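The Kitchen Club

Home › Features › People and places

In Stuvosthorpe a group of students are spending their evenings teaching a pair of robot arms to tidy up after supper, and learning a good deal about cups along the way

The first thing you are given on arriving at the Galtby Robotics Club is a pair of slippers, and the second is something to eat. I had come expecting a workshop, I suppose, with benches and oily rags and a sign about goggles, and I was a little slow to take in that the club does nearly all of its work in an ordinary kitchen, in an ordinary house in Stuvosthorpe, with the shopping still out.

"We did start in a lab," says Vy Cao, who set the club up and still runs it, and who talks with her hands so much that I moved my tea. "It had one table and everything on the table was a cube. The students got terribly good at cubes! Then we took the arms to an open day and a little boy handed us his beaker, and we hadn't the faintest idea what to do with it."

So out went the cubes. The club has eight members at present, most of them in their second year at the college in Galtby, and they are working towards the Hoàng Cup, a student contest held each May in which teams must get a robot to clear away and lay out everyday things in a room it has not been built for. There are no special plates. There is no painted line on the floor. You turn up, you are shown a kitchen or a dining room, and you have two hours to get ready, which Vy says feels like a great deal of time until you have spent the first of them looking for a socket.

The club's entry is called Hondent, a name which came out of a very long car journey and which the members have asked me not to look into any further. It has two arms, a great many cables and, as I was told more than once and with real fondness, no common sense whatever. The students supply that part. For most of an evening one of them will steer the arms by hand through a job, again and again, and the recordings are then used to teach Hondent to try the same job by itself. It is slow going. It is also, and I hadn't bargained for this, completely absorbing to watch, rather like seeing someone thread a needle in oven gloves.

The evening I visited was given over to the mug, with the bowls and cutlery to follow if time allowed. 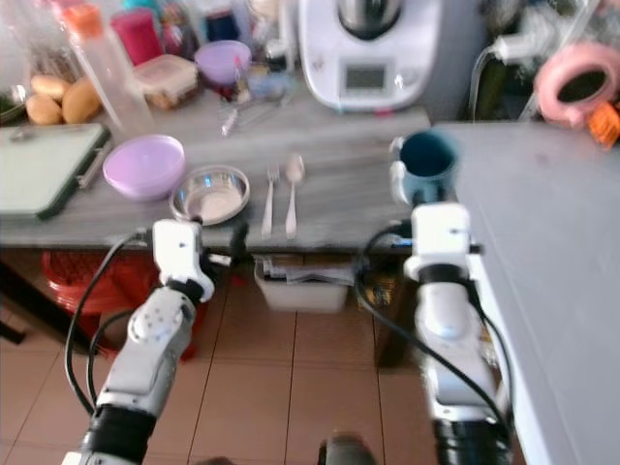
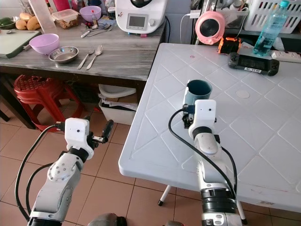

I asked why a mug should be so hard, and got four answers at once. The handle is in the way, or it is on the wrong side. The rim is narrower than you think, once you are a gripper. If you take hold too low you knock the thing over, and if you take hold too high you have nothing left to set it down with. And then there is the matter of letting go, which all of us do dozens of times a day without a thought, and which has taken up most of the club's spring term.

"People always clap when it picks something up," one of the second-years told me, rather wistfully. "I'd like them to clap when it puts it down."

They have a rule here that whoever is steering is not to be spoken to, and it is broken constantly. Advice comes from the doorway, from the hall, from a young man who was meant to be washing up. Left a bit. Your left. No, the robot's left! I was let loose on the controls myself for a few minutes towards the end, under close watch, and can report that my hands went damp straight away and that I forgot entirely I had a second arm to look after. I got a spoon as far as the edge of a bowl. Everybody was very kind about the noise.

What struck me, sitting there with my tea going cold, was how closely they had all begun to look at the things around them. Vy sends new members home with a notebook and asks them to write down every step of making breakfast, and the good ones come back with six pages. One girl noticed that she always turns a cup with her little finger before she lifts it. Another found that he steadies a chopping board with his hip, and he has been rather worried ever since about how to explain that to a machine without hips.

Several of the members had never touched a robot before they joined, and two aren't studying engineering at all. One is on the catering course and came along, she says, to make sure someone in the room knew where a fork goes. She has become the best driver of the lot. Vy puts it down to years of carrying too many plates, and has been trying to get the others to take weekend work in a café.

Last year the club came sixth at the Cup, after Hondent laid a very handsome place setting for the wrong end of the table and then stopped. They would like to do better this time, naturally, though when I asked about winning the talk drifted quite quickly to whether they could manage a teapot. There is a faction in favour of the teapot. There is a larger one, led by Vy, that would like to see the mug put down safely almost every time before anybody brings hot water into it.

It was past nine when they packed up, still arguing about handles. The club takes new members at the start of each term, and no experience is needed. Bring your own slippers if you have large feet, as the spare pairs run small.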